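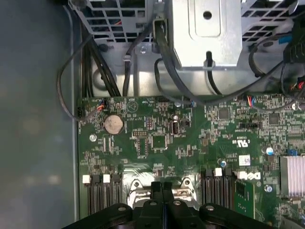
How to replace the coin cell battery in an older desktop PC

If your desktop forgets the date every time it's switched off at the wall, or stops at start-up to tell you the clock isn't set, the little battery on the motherboard is probably flat. It keeps the clock running and, on older machines, holds the BIOS settings when there's no mains power. Most last five years or so. Replacing one takes ten minutes if the computer is easy to get into and half an hour if it isn't.

These steps suit full-size and mid-size desktops. Laptops and all-in-ones are a different job.

What you'll need

A new battery. Almost every desktop takes a CR2032, a 3 volt lithium coin cell sold at supermarkets, chemists and hardware stores. Check the number stamped on the old one before you buy. A CR2025 is the same diameter but thinner, and it may not make proper contact.
A Phillips head screwdriver, medium size.
A plastic spudger or a wooden ice cream stick.
A phone for taking photos.
A torch.
A multimeter, if you have one.

Before you open the case

Start the computer and go into the BIOS setup. The key is usually F2 or Delete, pressed repeatedly as soon as the machine powers on. Go through each page and photograph it. Pay attention to the boot order and the SATA mode (AHCI, RAID or IDE). If the SATA mode goes back to a different default after the battery comes out, Windows may refuse to start until you change it back.

If your drive is encrypted with BitLocker, find your recovery key and write it down on paper. A change in the BIOS settings can trigger a request for it.

Shut down fully, turn off the power point and pull out the power cord. Unplug everything else as well. Hold the power button in for ten seconds to drain what's left in the power supply.

Opening up

Put the computer on its side on a table, not on carpet. Side panels come off in one of three ways: a latch on the top or side, thumbscrews at the back, or ordinary screws at the back. Slide the panel towards the rear and lift. If it won't move, look for another screw before using force.

Touch bare metal on the chassis before you reach in, and again every so often while you work. Blow out any loose dust with short bursts of compressed air. If a fan is in the line of fire, hold the blades still with a finger.

Finding the battery

Look for a silver disc slightly smaller than a ten cent piece, usually lying flat in a black plastic holder. It can be anywhere on the board, but is often near the expansion slots. A long graphics card can hide it completely. If so, undo the card's bracket screw, release the catch at the end of the slot and lift the card straight out.

Some boards hold the battery upright in a narrow clip. Take a photo before touching it so you know which way the marked side faces.

Taking the old one out

Flat holders have a small metal tab at one edge. Push it gently away from the battery with the spudger and the cell should pop up on that side. For an upright holder, ease the clip back and draw the battery out. Keep metal screwdrivers away from this part of the job, as one slip can cut a track on the board.

With a multimeter set to DC volts, a new cell should read a little over 3 volts. Below 2.8, replace it. The one out of my own machine read 2.1.

Fitting the new one

Wipe the new battery with a clean cloth and handle it by the edges. In a flat holder the side with the plus sign and writing faces up. Slide it under the fixed lip first, then press down until the tab clicks over it.

Refit the graphics card if you removed it, check that no cables have come loose, and close the case.

First start

Plug in the power, keyboard and monitor. Expect a message about the time or about default settings being loaded. Go into setup, set the date and time, and compare each page with your photos. Save and exit.

To test the battery, shut down, leave the computer unplugged overnight and check the clock in the morning before it connects to the internet. If the time is wrong again, reseat the battery. A second failure points to a bent contact or a fault on the board.

Disposal

Put sticky tape over both sides of the old cell straight away and keep it out of reach of children. A swallowed button battery is an emergency: in Australia, ring the Poisons Information Centre on 13 11 26. Don't put old cells in the household bin. Many supermarkets and hardware stores have a battery recycling box near the entrance.

Written by Hashini Sheikh. Updated September.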